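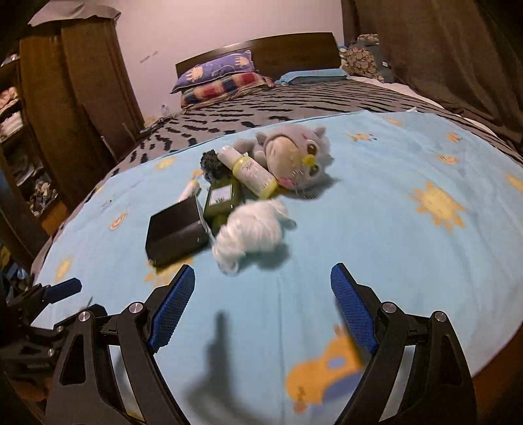

Planning and Budgeting for Automation
Handout 5: Reading a quote before you sign it
Revised May 2020

Bring the Curkholm case to the seminar, with your own cost sheet filled in as far as you can get. Blank lines are fine. Guesses must be marked as guesses.

1. What the price leaves out

A supplier's quote usually covers the arm, the controller and one gripper. It rarely covers the finger pads, which wear and are sold as a consumable, or the hours somebody spends setting out objects, picking them up and setting them out again. Ask for both in writing. If the answer is that this depends on your application, the cost has been moved to you.

The Zilside quote in your reading pack is a fair specimen. Spare fingers appear on page 9, under "accessories", without a price. Two groups missed this last November and produced totals that looked splendid.

2. Hand-held tools or a full arm?

Many buyers now start with grippers held by a person, and buy the arm later or never. I have no quarrel with that order of doing things. My quarrel is with the claim that it is cheap. You are swapping a capital cost for wages, and wages don't stop when the warranty does. Tedora's brochure compares the price of its tool with the price of an arm and leaves the operator out of both columns. Put the operator back in before you compare anything.

Check also what the tool is expected to pick up. A stiff box and a ball of yarn ask very different things of the same pair of fingers. Soft things fold, trail threads and hide their own edges, and a demonstration done only with boxes tells you very little about them.
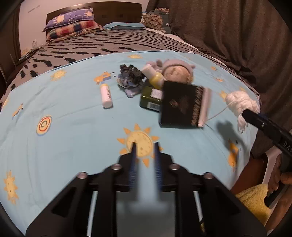

So write your object list first, and make the supplier quote against it. A useful list has hard and soft things on it, things with caps, things that roll, and at least one that you suspect will fail. If a supplier asks to remove an item, keep it on and note who asked.

3. The Curkholm case

Curkholm wants 5 hand-held sets and a budget for 18 months. Weerakoon, the reseller, offers a discount if the order goes up to 23 sets. Work out:

Cost per set per month, with wages included
Cost of replacement pads, stating where your figure came from
What the extra sets would do all day, and who would be holding them

Most students take the discount. Before you do, find the line in the brief that says how many trained operators Curkholm has. Unused sets still need storing, insuring and updating.

4. For next time

Read the Weerakoon service terms, clauses 5 to 9. Look for the word "reasonable" and decide who gets to say what it means. Cost sheets are handed in at the start of the session, on paper.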